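Travwood Tabletop Set – README

Travwood is a picture set of household odds and ends on a wooden tabletop: cloths, plastic play food, a leafy plant and a cutting board. Version 2 has 2067 pictures, of which 1637 are labeled.
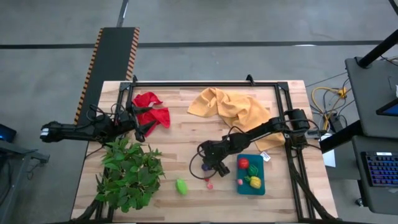 Zunville, November

This release replaces the first one. File names have changed, so old label files will not load. Labels cover cloths, play food, plants, balls and kitchen items. Anything on the floor or in the room behind is left unlabeled.

Cloths get one outline each, folds included. Color goes in a separate field – red, pink or yellow. Yellow-orange counts as yellow. A tag sewn to a cloth is part of the cloth.

Plants are labeled with their pot when the pot shows, and as "plant, no pot" when it doesn't. Leaves that cross in front of something else belong to the plant.
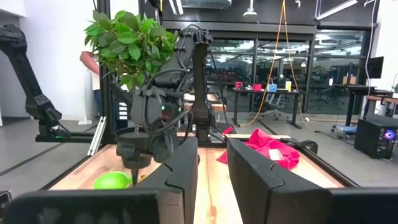 Known problems

Crumpled cloths are the weakest class. Two labelers often drew different edges where a fold lies flat on the wood, and 300 outlines were redrawn for this version.
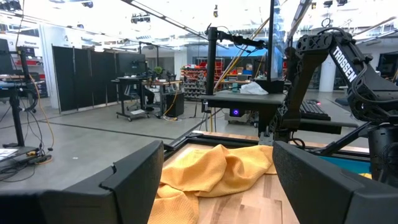
Waffle weave is recorded under texture where the labeler could make it out. Otherwise the field is blank.

Play food is labeled by the food it stands for. If that is unclear, use "food, other" – lumpy pink pieces mostly end up there. 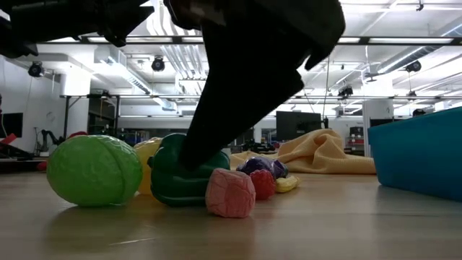
Pieces that touch still get separate outlines. Peppers are one class whatever their color.

Folder names: Fernandes holds the pictures, Skondby holds the labels. Keep both at the same level.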